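The **Kondero Challenge** is a robotics competition for secondary school and college students in which teams program a robot arm to service desktop and workstation computers. It is run each June by Tratance, a non-profit training centre, and takes its name from the Kondero electronics program where the first rounds were held. Teams are judged on part handling, cable handling and the quality of their written log.

## Background

The competition grew out of an evening course in computer repair taught by Yeison Condori. Students in the course had been stripping donated machines by hand, and a small group asked to try the same jobs with a robot arm the centre already owned. Condori wrote the first set of tasks for that group. Other schools asked to take part, and the tasks became a rulebook, which now runs to 42 pages.

Early rounds used bare motherboards clamped to a bench. The rules were later changed so that boards stay mounted in their cases. Teams found this much harder — the side walls limit the angles the arm can take, and loose cables get in the way of the fingers.

## Format

Each team has up to five students and one adult mentor. The event lasts two days. Teams set up and calibrate on the first day and make their scored runs on the second. A run lasts 28 minutes and may be stopped once for a reset, with a penalty of five points.

There are three divisions:

- **Akuvel** (junior): locating and pointing to named parts on a board
- **Tamayo** (intermediate): fitting and removing memory modules
- **Open**: a full service job drawn from the rulebook, including cables and expansion cards

Students may write their own control software or build on the starter code. Remote driving by hand is allowed in practice and in the junior division. In the other two divisions the arm must complete the task on its own once the run has started.

## Equipment

Teams work on full-sized tower cases laid on their sides with the cover off. Older workstation and server boards are preferred, as they are cheap to replace and offer a wide mix of slots and connectors. A typical board has two banks of memory slots beside the processor socket, and a row of expansion slots of differing length and colour.
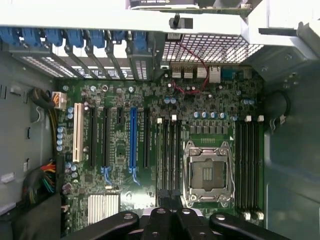 **Why are processors left out of the scored tasks?** The contacts inside a socket are easily bent and hard to repair, so the rulebook limits socket work to opening and closing the retention lever.

Grippers may be bought or built by the team. Many are 3D-printed by students and changed several times over a season. The rules set a limit on closing force, which is checked with a spring gauge on the first morning. Cameras may be mounted on the arm or above the bench.

## Scoring

A perfect run is worth 100 points in each category. Handling a board by its components, pulling a connector by its wires or leaving a memory latch open all lose points. The log is marked separately by two judges, who look for dated entries, test results and a clear account of what went wrong.

The highest combined total recorded in the open division over the event's categories and log is 335 points.

## Related activities

Tratance lends practice kits to schools during the year and holds an open workshop on Tuesday evenings. Boards damaged in competition are passed to the repair course, where students use them for soldering practice.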